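What the Grippers Cost After You Buy Them

By Edem Appiah

The first budget Thandeka Adams wrote for hand-held grippers at Kodum fit on half a page. It had a line for the grippers, a line for cameras and a line for a laptop. The version she sent upstairs in November ran to 7 pages, and the grippers were one of the smaller items on it.

Kodum packs and ships replacement parts for commercial kitchens out of a building in Draverthorpe. The company wants two robot arms on its returns bench, where every box that comes in is different. To train them, people first do the work by hand while holding grippers that record how they move. The arms come later, if the numbers hold up.

Adams had planned for the arms down to the floor bolts. She had planned much less for the recording. A gripper held by a person has to be tracked, it has to be charged or wired, and its jaws wear. The printed marker blocks get scuffed and have to be replaced. Pads come off. Her team now keeps a parts drawer with a budget of its own, $1,360 for the first half of the year, and she expects to ask for more.

Then there is the room. A recording area needs a wall, power that reaches, and light that stays the same all shift. Kodum looked at putting it on the warehouse floor and gave up after measuring how far the daylight from the dock doors traveled. A meeting room was free, so the meeting room lost its table.

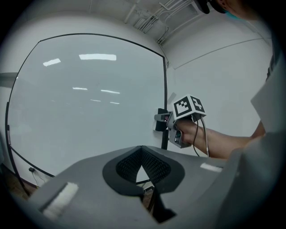

Wian Makhubela thinks companies of this size should rent for the first season and buy nothing. He has watched two shops purchase full sets of grippers and then change the jaw design within months, and his view is that a rental contract with Prelen or anyone else costs more per week and still comes out cheaper once the redesigns are counted.

Adams went the other way. Kodum priced a rental and found that the contract charged for every broken finger, and new operators break fingers. She bought four grippers, two to use and two to strip for parts.

Labor is the largest line by a wide margin. Kodum's plan calls for 230 hours of recording before anyone decides on the arms, and those hours come from people who would otherwise be on the returns bench. Kamarul Sutanto runs the schedule. He caps each turn at 50 minutes, then swaps the operator out. Wrists get tired, and tired operators start taking shortcuts that end up in the recordings.

"I asked for one extra person and got half of one," Sutanto said. "That half person is why we're on time."

Storage was the item that drew questions from the finance side. Video from several cameras piles up fast, and Adams had budgeted for one copy. Wakana Hirano, who reviews the recordings, wanted two, kept in separate buildings. She got them. She also got a clause in the plan saying bad takes can be deleted after review, which brought the cost back down a little.

For the arms themselves, Kodum has a quote from Symonenko that includes installation and a year of service. It doesn't include guarding, the electrical work or the changes to the bench, and Adams has added a separate line for each. She has left the training line open. She doesn't know yet how many rounds of recording it will take, and she told the finance office so in writing.

Her advice to anyone starting the same form is to price the spare parts and the people first, then look at the catalog. The decision on the arms is due once the last recording hours are logged. Until then the deposit stays in the bank and the returns bench runs the way it always has, with a tape gun and a cart.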